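Open day at Geto, bin picking demo: my notes and some questions

Posted by palletnine

In August I visited the open day of Geto in Cornorlow. The arm was working over the metal bin when I came to the table.
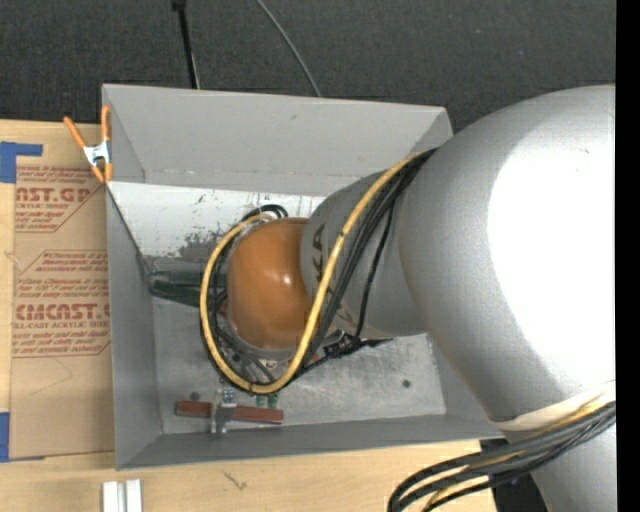 What I noted

The arm reaches into a grey bin with mixed parts and takes them out one after another. I stayed from 2 p.m. until the coffee break. The woman at the table told us that they did 2000 picks in the week before, and 385 of them needed a second try. For me this is a lot of second tries, but she said it openly and I respect that.

My questions are two. Is it normal that the cables go on the outside, in such a wide loop around the wrist? And does a scratched bin disturb the vision?

Reply by hexkey_56

Outside cables are normal on a test cell. You change the tool often, so you don't want to pull everything through the arm each time. In production I would not accept it. One loop catches on the bin wall and you have a stop.

Reply by marrowfat

I don't agree with hexkey. We have run with an outside cable package for 5 years, three shifts. If the loop has the right length and you check the ties, it lives long. Inside routing is nice until you must replace one wire.

Reply by hexkey_56

And how deep are your bins? We pick from deep ones. It's a different case.

Reply by marrowfat

Shallow trays, I admit. Still, "would not accept" is too strong.

Reply by tilda_r

About the scratches: yes, shiny worn metal can give false edges. At Dvorak we painted the bins matte inside and it helped, but the paint came off after some months. Did they say which vision software it is?

Reply by palletnine

She said Ovora, but I'm not sure if this is the software or only the name of the project. I saw an orange clamp on the edge of the bin and wanted to ask about it too, then the next group came.

Reply by tilda_r

Please ask them by mail, I would like to know about the software. Also if a second try counts as one pick or two. With 385 it changes the result.

Reply by palletnine

Good point, I didn't think of this. I will write to them and put the answer in this thread.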